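1/20/21，星期三，胶囊任务，夹爪控制器对比

记录人：Banafsheh Daneshvar

昨天晚上我把 Hasum 控制器换到左臂上，今天上午先检查接线，然后开始做对比。旧的控制器是 Rafferty，我们从一开始就用它，所以它的参数大家都熟悉。夹爪本体和手指都没有换，还是 Plandov 的平行夹爪。腕部相机还是 Prernow。我想尽量只改变一个东西，不然结果很难解释。

任务和上星期一样：从托盘取胶囊，放进咖啡机的槽，把手压下去，不通水。我现在对咖啡本身没有兴趣，只看夹取和放入这一段。

## 准备

零点重新标定了。Hasum 上电以后不会自动找零，必须手动发一次命令，手册里写在附录，我第一次没有看到。没有找零的时候它也接受位置命令，而且不报警，这一点我认为比较危险。请以后用的人先发找零命令，再打开使能。

Rafferty 的做法相反：上电以后它自己慢慢合上，再张开。这个动作有一点烦人，如果手指附近有东西就会碰到。但是它至少不会让你忘记。

机器的位置按照地图文件摆好，夹爪在起始姿态张开，等待命令。我在这个姿态下检查了通信延迟。两个控制器的延迟看起来差别不大，Hasum 偶尔有一个比较长的间隔，原因还不知道。也许是我的线太长，也许是它内部在写日志。明天把日志关掉再看。

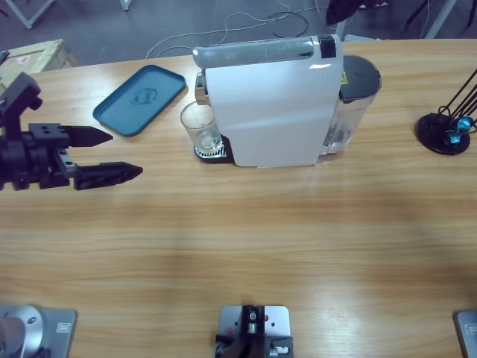 左夹爪在起始姿态，张开，靠近蓝色托盘；杯子放在咖啡机出口下面。

## 位置模式

先试位置模式，因为它最简单。两个控制器的位置单位不同，我写了一个小的换算表，放在共享文件夹里。换算以后，Hasum 碰到胶囊边缘的时候读数是 1,295，重复几次都是这个数，一点都不跳。Rafferty 的读数在同样条件下会来回变，我以前以为是手指有间隙，现在我怀疑是它的滤波。

位置模式的缺点和以前一样：胶囊的外壳是软的，如果目标位置设得太小，外壳会变形。Rafferty 因为反应慢，反而给了一点缓冲。Hasum 很快，它准确地走到你要的位置，也就准确地把胶囊压扁。上午压坏的胶囊我收在窗边的袋子里，请不要扔掉，我还想看压痕。

所以位置模式只适合张开和预合拢。真正夹住的时候应该换成力的模式，或者至少限制电流。

## 电流限制

Hasum 的电流限制可以在运动中修改，这个功能很好。我的做法是：先用位置模式快速接近，距离接触位置还有 3 mm 的时候切换到低速，同时把限制降下来，设定值 800。单位是控制器自己的单位，不是毫安，手册里没有给换算。我给供应商写了信，还没有得到回答。

用这个设定，胶囊可以拿住，提起来以后没有滑。外壳上有轻微的痕迹，但是形状还可以。再低一点，胶囊在转动手腕的时候会慢慢歪。再高一点，痕迹变深。我没有做很细的扫描，只是用手感找一个能工作的点，细的扫描留给下个阶段。

Rafferty 不能在运动中修改限制，必须先停，再写参数，再走。每次停顿都能用眼睛看出来。以前我们觉得这个停顿没有关系，可是录制示范的时候它会进入数据，训练出来的策略也会在那个位置停一下。这个问题去年讨论过，当时没有办法，现在可能有办法了。

## 腕部相机

下午换到相机的问题。因为控制器变快了，相机的时间差就变得重要。以前夹爪慢，图像晚一点也看不出来。 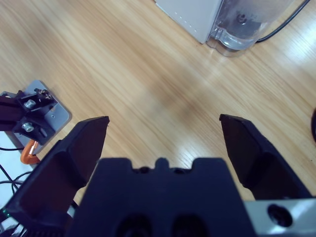 指尖检测的程序需要重新调。它从腕部图像里找左右指尖，算出开口宽度，再和控制器的读数比较，如果差太多就停止。旧的阈值是给 Rafferty 写的，在 Hasum 上经常误报。我先怀疑时间差，后来把夹爪停住不动，误报还是有，所以时间差不能解释全部。再看图像，左手指尖的上边缘有一点小缺损，角点有时候落在缺损的旁边，宽度就跳一下。另外桌面右边有一条浅色的反光，张开的时候右边的边缘拟合也不太稳。我把角点换成了手指内侧的斜棱线，这条线比较长，对小缺损不敏感。改了以后，静止状态不再误报。

我考虑过换一副新的手指，但是最后决定先不换。理由有两个：第一，今天的对比应该在同样的手指上完成；第二，如果程序不能忍受这么小的缺损，以后在别的机器上也会有麻烦。换手指以后还要重新标定，半天就没有了。

曝光也固定了。自动曝光在手指靠近白色机壳的时候会把画面变暗，黑色的手指就几乎没有细节。固定曝光以后白的地方有点过亮，不过对检测没有影响。增益我没有动。白平衡应该也固定，今天忘了，记在后面的清单里。

时间差的测量方法：让夹爪做一次快速的开合，图像宽度和控制器读数各画一条曲线，平移到重合。Prernow 的图像总是晚，这个是正常的。用 Hasum 的时候平移量稳定，用 Rafferty 的时候平移量自己也在变，所以以前我一直找不到一个固定的补偿值。我以前把这个问题算在相机上，对相机不太公平。

## 放入

放入比夹取难。槽的边对角度很敏感，胶囊在手里歪一点，法兰就会先碰到一边。策略里没有力的反馈，只能靠图像和一点柔顺。我把腕部的刚度降低，让它在下降的时候可以自己找位置。

夹的高度也有关系。夹得太靠近法兰，手指会先碰到机器。夹得太低，胶囊的上部会摆。现在我让手指夹在锥形的中间偏上，这个高度是试出来的，没有计算。

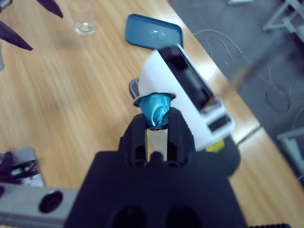

下降速度也要分开两段。第一段可以快，第二段从法兰到达槽口的高度开始，一定要慢，并且要允许手指在水平方向移动一点。如果第二段用和第一段一样的速度，Hasum 会很忠实地执行，结果是碰撞检测触发，手臂停住，然后需要手动恢复。Rafferty 在这里好一点，理由还是因为它慢。我不想把慢当作优点写进结论，但是必须承认，旧的参数里有很多地方依靠了这个慢。

松开也需要注意。Hasum 默认的张开速度太高，胶囊会被一边的手指带一下。我把张开的加速度降低以后，这个现象就没有了。具体的值在配置文件 hasum_left 里面，注释是我写的，如果有语法奇怪的地方请直接改。

下午连续成功 3 次以后我停下来保存了配置。这个次数太少，不能说成功率，只能说流程可以走通。以后要做正式的统计，每个控制器用同样的起始位置表，随机的顺序，并且最好由别人来按开始键，我自己会不自觉地等一个好的时刻。

## 两个控制器的初步意见

Hasum：快，读数稳定，可以在运动中改电流限制。缺点是不自动找零，默认参数太激进，手册的结构不清楚，偶尔有长间隔。插头的锁扣也比较松，我用扎带固定了，请不要剪掉。

Rafferty：慢，读数会漂，改参数要停。优点是我们知道它的全部毛病，而且驱动程序在所有机器上都装好了。它的报警信息也写得更清楚，Hasum 只给一个代码，要去表里查。

如果只做遥操作录制，我倾向于 Hasum，因为没有停顿，示范的动作会更自然。如果是长时间无人看着的运行，我暂时还是用 Rafferty，等长间隔的原因找到以后再说。右臂今天没有改，还是旧的控制器，所以现在两边不一样，做双臂任务的人请特别注意，左边的配置不能复制到右边。

## 没有完成的

- 关掉 Hasum 的内部日志，再测一次延迟。
- 固定白平衡，然后重新跑指尖检测。
- 电流单位的换算，等供应商回信。
- 把手下压的动作还没有在新控制器上试。压的时候手指受侧向力，我担心 800 不够，可能需要单独的一组参数。
- 比较压坏的胶囊，看痕迹的位置是不是和手指的纹理一致。
- 碰撞恢复的步骤写成文档，现在只有我一个人知道顺序。

关于恢复步骤，先简单写一下：退出使能，把手臂用手抬高，确认胶囊没有卡在槽里，清除报警，发找零命令，再使能。找零的时候夹爪里面不能有东西，否则零点会错，后面所有的读数都会偏。我下午就犯了这个错误，花了一些时间才明白为什么宽度的读数整体变小。

配置和曲线已经上传，原始图像还在本地硬盘，今晚开始复制。明天上午机器我还要用，下午可以让给别人。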